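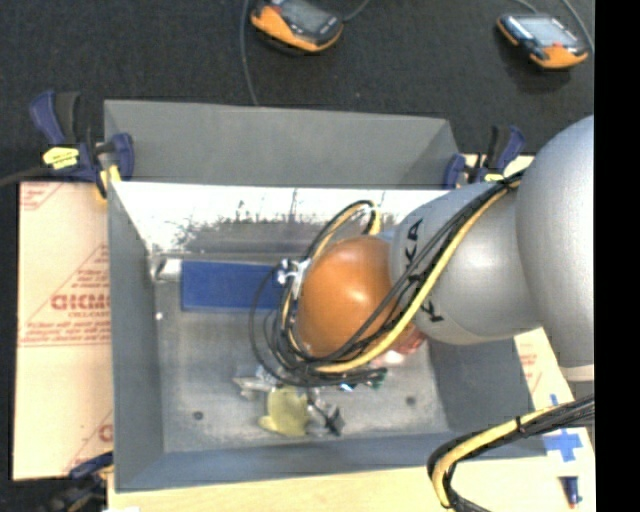 Lakley, 2025-02-03

Bin cell: cable dress at the wrist and repeatability of the bin position
Forum: Cells and Integration > Maintenance

benchcell_lk
I look after a single-arm bin picking cell and want opinions on two things before I change them. Both are my own work, so criticism is fine.

1. Cable dress. The bundle comes down the forearm and loops around the end effector. Slack is taken up in free arcs on one side, held by one white plastic clip. The arcs are there because the tool has to roll a long way in both directions to reach parts against the bin walls. With less slack I was pulling on the connector at the end of travel. With this much, the loops hang lower than the back of the tool and touch the bin wall on steep approaches. Last run was 243 picks before a stop on external force. The torque trace shows a slow rise over the last part of the approach and then the trip, which I read as a loop loading up against the sheet metal. I don't read it as the tool hitting a part.

2. Bin position. The bin is held to the table with bar clamps at the corners. The bin frame is taught by touching off three points on the rim. After a week of running, the same three points come out different. Largest error is always along the direction of the long approach.

Payload data was entered from the Cirnham drawing for the tool only. Cables are not included.

Planned change for item 1: shorten the arcs, add a second clip. Planned change for item 2: none yet.

dresspack_dan
Don't add a second clip next to the first one. You will move the bend to a shorter piece of cable and break conductors there. With a roll axis you want the bundle to twist along a long straight length, parallel to the axis, and to be fixed at both ends of that length. Wrapping it around the tool and letting it unwind works too, but then it has to be a real coil with a guide and not loose arcs.

What is the actual roll range in use? Check the program, not the axis limits.

benchcell_lk
I logged it. The planner uses nearly all of the axis because nothing stops it from doing so. It picks the solution closest to the current joint position and doesn't care which way it has been winding.

dresspack_dan
Then fix that first. If the tool grips the same way at a half turn, you can fold every target into half the range and throw out most of the slack. No hardware needed.

wireferrule
Agree on folding the range, disagree that no hardware is needed. Even with a small roll range, those strands are unsleeved. Separate strands catch on corners one at a time. A sleeved bundle slides off. I use the Brollari split braid on ours because it goes on without pulling connectors. Put it over everything from the last clamp on the forearm to the strain relief on the tool and tie it at both ends only.

dresspack_dan
Braid adds stiffness. On a small arm with torque sensing that matters. You will see it in the external force estimate as an offset that changes with wrist angle, and then somebody raises the threshold to get rid of the nuisance stops, and the threshold no longer protects anything.

wireferrule
It adds a small offset that you can measure and subtract. Loose strands add an offset you can't predict. I would take the first one.

To measure it: tool empty, arm in free space over the bin, roll from one end of the used range to the other at low speed, record estimated wrist torque. Repeat in the other direction. The gap between the two curves is cable hysteresis. Do it before and after the braid. If the gap gets wider, take it off again.

benchcell_lk
Ran that this afternoon with the present dress. The two curves agree in the middle and split apart near both ends. At the positive end the split is large enough that I could trip the limit with no contact at all if I were also accelerating. So some of my stops are probably not wall contact.

pallet_seven
That is what I would expect with the payload data as you describe it. Tool only, no cables, and the center of mass from a drawing. Run the load identification routine with the cables dressed the way they will stay. If you change the dress, run it again. A wrong center of mass looks like a force that depends on orientation, and it will mix with the cable effect so you can't separate them.

dresspack_dan
Order matters, then. Fold the roll range, dress the cables, identify the load, run the hysteresis check, set the threshold last.

pallet_seven
Yes. I would also reduce speed to 10 percent for the first pass after each of those and keep a hand on the pendant. Speaking of which, where does the pendant live? Orange handhelds on the carpet behind the table with a lead running toward the bin is a trip hazard and a snag for the table. Put hooks on something.

benchcell_lk
Noted. Hooks are ordered.

toolroom_ex
Nobody has touched item 2, so I will.

Bar clamps are fine for holding and useless for locating. They grip by friction and the jaw face is soft on most of them. Each time the tool pushes on a wall, the bin creeps a little and the clamp lets it. Three clamps pulling down on corners don't define where the bin is. Your error being largest along the approach direction is exactly creep.

Two stops along one side and one stop on the adjacent side, screwed or bolted to the table. Push the bin against them and then clamp. Clamps stay, they just stop being the reference.

grid_offset
I don't agree that it needs stops. The bin is going to be swapped and emptied and they are never made to the same size. If the position is important, measure it before each run. Touch off takes a couple of minutes and can be automated with the force limit you already have. Hard stops give you false confidence because the bin can sit on a chip or a bit of film and be off in height or tilt, and the stops won't tell you.

toolroom_ex
Measuring before each run doesn't help when it moves during the run. He says the drift shows up over a week, but he only measures weekly. It may all happen in one bad push.

grid_offset
Then measure more often. Every 1,000 picks, automatically, one point per wall. Log the result. If it jumps you know which block of picks to look at.

toolroom_ex
And in the meantime it is picking with a wrong frame. Stops are four screws and a piece of bar.

benchcell_lk
I can't put screws in this table. It is shared and the top stays as it is.

There are two holes in the bin floor. I had considered locating on those from below, but that also needs something fixed to the table.

toolroom_ex
Base plate, then. Plate clamped to the table, pins up into the bin holes, bin clamped to the plate. One pin round, one relieved, otherwise you will fight the hole spacing. You still depend on friction between plate and table, but with a larger footprint and no sheet metal flexing under the clamp. Kovačević sells a plain drilled plate that would do. Check the pins don't stand above the bin floor or you will be picking pins.

grid_offset
That I can live with, if the touch off stays in.

One more thing on friction. You have printed film on the panels either side of the bin. If any of it runs under the bin or would run under the plate, strip it there. Film on acrylic is a slip layer and the adhesive shears slowly under load. Any clamp on top of it will look tight and still wander.

benchcell_lk
Checked. A strip of it does go under one side of the bin, a little more than the width of the clamp jaw. I had left the film on to keep the panels from scratching. It will come off under the plate and stay on elsewhere.

wireferrule
While the bin is out, look at the marks along the inner wall. If there is rub from cable you will find black on the wall and a shiny patch on the jacket at the same height.

benchcell_lk
There are dark marks low on the upper left wall. I wiped one and it came partly off. Could be jacket, could be old dirt from parts. I found one polished spot on a strand on the outer arc, so I'm treating it as contact until shown otherwise.

pallet_seven
Replace that strand now if you have a spare. Otherwise tape the spot, write the pick number on the tape, and look at it each week.

benchcell_lk
Update after the first round of changes.

Roll targets folded to half range. This alone let me shorten the arcs so they stay above the end of the tool. Original clip kept, no second clip. Fixed the bundle again farther up the forearm where it runs straight.

Load identification run with cables on. Mass went up slightly from the drawing value, center of mass moved toward the cable side.

Hysteresis curves now overlap except for a small gap at one end. No braid fitted yet.

Ran up to 2,000 picks on the old clamps with film removed under the bin. Two external force stops, both on parts wedged against a wall, both visible as a sharp rise in the trace. Touch off at the end showed less movement than before but still some, same direction as always.

toolroom_ex
Same direction means still creep. Fit the plate.

wireferrule
Fit the braid too. Curves are good today with new bends. Check them in a month.

dresspack_dan
Leave the braid off until the curves say otherwise. Put the check on the maintenance sheet next to the touch off and decide from the log.

benchcell_lk
Plate goes in first, with the touch off every 1,000 picks. I will leave the cables alone until that has run, so I'm only changing one thing. Traces to follow in this thread.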